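Orno Bimanual: motion planning and grasp software for two-arm cells
Version 2 | Linux | Licence per cell

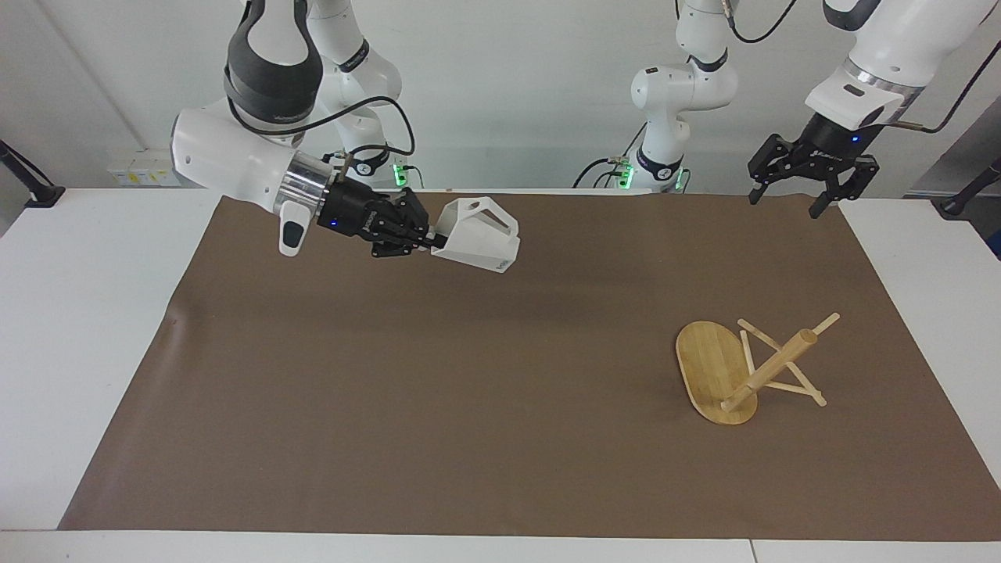

Multi-fingered hand on the right arm, parallel-jaw gripper on the left, planned as one system in Orno Bimanual.

Orno Bimanual plans and runs motion for two arms that share a bench. It treats both arms and both end effectors as a single kinematic model, so a path for one arm is checked against the other arm, the table and anything either of them is holding. The two sides don't need matching tools. A hand on one side and a gripper on the other is a common setup among our customers, and the software ships with models for both types.

It suits labs and small production cells that handle light, awkward parts: open-framed prints, thin rods and sticks, boards, trays and household items. It isn't intended for welding, palletizing or high-speed pick and place. For those, see Orno Line.

What's included

Planner. Joint-space and straight-line planning for up to 14 joints plus tool joints. Plans can be locked to one arm while the other holds its pose. Held objects are added to the collision model when a grasp is confirmed and removed when the tool opens.

Grasp library. 13 starting grasps for multi-fingered hands and parallel jaws. Each can be edited in the viewer and saved under your own name. Finger closing order, speed and current limit are set per grasp.

Perception module (Rudden). Takes colour and depth from fixed cameras and returns object poses to the planner. Thin objects need more than one viewpoint. If you work with sticks, dowels or wire, plan on two cameras mounted on opposite sides of the table. A plain matte mat gives better segmentation than a bare glossy top.

Cell editor. Draw the table, walls, mounts and keep-out zones, or import them from a STEP file. Camera posts and clamps should be entered as solids. Cable slack is handled with a padding value on each link, and we recommend leaving it on for arms with external tool cables.

Logging. Joint states, tool states, camera streams and planner decisions are written to one time-aligned file. Playback runs in the same viewer as live operation.

What's new in version 2

- Either arm can be assigned as lead during a task, and the lead can change between steps.
- Wait poses. An idle arm can be parked above the work area with its tool open and brought in without replanning the whole task.
- Open-framed meshes keep their cut-outs in the collision model. Version 1 filled them in, which ruled out a lot of usable finger positions.
- Replanning after a moved object now starts from the current pose and no longer sends the arms home first.
- The calibration wizard covers both arm bases in one pass.

"The cut-outs were the most requested fix by a long way," says Samah Salem, product lead for planning. "People were splitting their meshes by hand to get around it."

Requirements

Controller PC: 8 cores, 32 GB memory, wired network port for each arm
Graphics: required for Rudden only, 12 GB or more
Operating system: 64-bit Linux with real-time kernel (installer supplied)
Arms: six or seven joints, position or velocity interface
End effectors: parallel-jaw or multi-fingered, driver list on request
Cameras: up to 4 per cell

Safety functions remain with the arm controllers. Orno Bimanual does not replace an emergency stop, a guard or a risk assessment of your cell.

Pricing

Orno Bimanual, one cell: $2,690 per year
With Rudden perception module: $3,000 per year for the first cell
Teaching licences are available to colleges and universities. Contact sales with your course outline.

Prices are in Canadian dollars, before tax. Updates and email support are included for the licence term. A version 1 licence moves to version 2 at no charge until it comes up for renewal.

Setup and training

Remote setup takes one working day if the arms are already mounted and networked. Please send your cell drawing and tool models ahead of time. Group training is held online every Tuesday at 10 a.m. and covers calibration, grasp editing and reading planner logs. On-site visits are quoted separately.

Related products

Orno Line: single-arm planning for conveyors
Sastry: log viewer and labelling tool, reads Orno files directly
Brivmont: camera mounting and calibration kit

Request a trial | Download data sheet | Driver list | Contact sales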